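4. Installing the Ostis Compiler and Runtime

This section explains how to install the open-source release of the Ostis language on a workstation. It applies to release 19 and later. Users of the earlier commercial edition should complete Section 3, "Removing a Licensed Copy," before continuing.

4.1 Before You Begin

Confirm that the account you are using has administrator rights. The installer writes to a system directory and will stop if permission is refused.

The full installation requires 898 MB of free disk space. A further 100 MB is needed during installation for temporary files, which are deleted when the installer closes.

CAUTION: Do not install over a commercial copy of Ostis. The two editions use different library formats, and projects built with mixed libraries may fail to start.

4.2 Installing the Package

1. Download the package for your operating system from the Gumdale project site.

2. Compare the checksum of the downloaded file with the value listed beside the download link. If the two values differ, delete the file and download it again.

3. Close all open editors and terminal windows.

4. Run the installer and accept the license terms. The compiler and runtime are released under a permissive license. The trademark terms are separate and are printed in Appendix C.

5. Select Standard or Custom. Standard installs the compiler, the runtime, and the Polat package manager. Custom allows each component to be selected individually.

6. When the installer reports that it has finished, open a new terminal window and enter: ostis --version

The release number is displayed. If the command is not found, see Section 4.4. 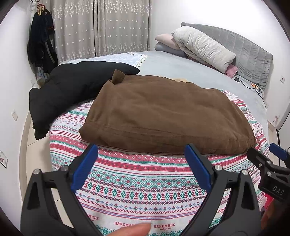
Hand-held gripper with blue finger pads, open above a patterned bedspread.

4.3 Setting Up the Polat Package Manager

Polat retrieves libraries from the public registry and records them in a file named polat.lock. This file should be kept under version control along with your source code.

1. In the terminal, change to the folder that contains your project.

2. Enter: polat init

3. Enter a project name when prompted. Names may contain lowercase letters, digits, and hyphens, and may not exceed 60 characters.

4. Enter: polat fetch

Note: Organizations that maintain a private registry must set its address before step 4. Use the command polat registry set, followed by the address supplied by your administrator.

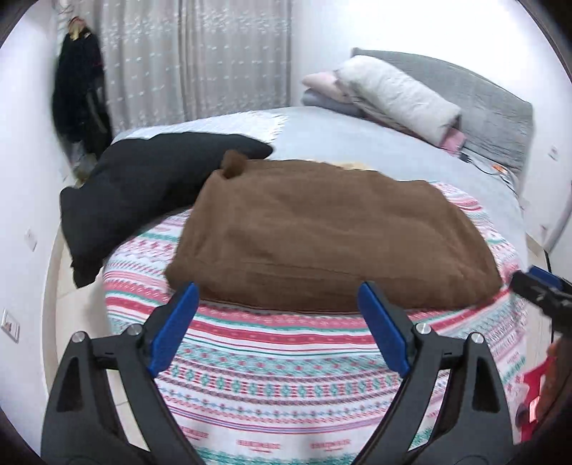

If the registry does not respond, Polat stops and leaves the existing lock file unchanged. The command may be repeated safely.

CAUTION: Do not edit polat.lock by hand. Use polat add and polat remove to change the list of libraries.

4.4 Common Installation Problems

Command not found. The installation directory is missing from the system path. Run the installer again, select Repair, and open a new terminal window.

License file detected. Part of a commercial copy remains on the workstation. Return to Section 3 and repeat the removal procedure.

Lock file version mismatch. The project was last opened with a preview build issued before July. Enter: polat upgrade-lock

Section maintained by Eifion Prothero and Ozan Aksoy. Last revised 16th November.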